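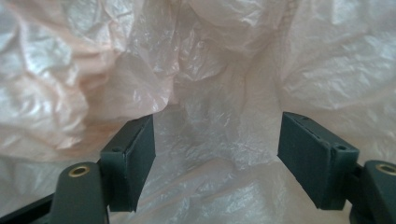 4 min read

Rangi Treloar
October 2019

Figure 1. Crumpled, translucent plastic sheeting.

4.2 What the sorting label tells us

The claim we set out to test is a familiar one: that clearer labels on plastic film lead households to throw less of it in the wrong bin. Wegener's trial is the study most often quoted in its support. We doubt it shows anything of the kind. Households were asked in August how they had sorted their film, and their answers were taken at face value. People who have just been handed a leaflet on sorting tend to say they sort well.

In Siltarport we left the asking out and looked in the bins. Of 300 households, 100 received the new label and the rest kept the old one. After 4 weeks the gap between the groups was 2 percentage points, well within what we would expect from chance. The Walleo label did no better on thin sheeting (the sort of material shown in Figure 1) than on bread bags or carrier bags.

It could be argued that the trial was too short. Lukard makes this point about earlier work, and we accept that habits are slow to shift. But the same objection applies to the studies that report large gains, and it is seldom raised against them. Nor do we find it helpful to treat all film as one material. Residents told us they did not know whether dust sheets counted as packaging, and the label does not say.

Shares: 4
Comments: 2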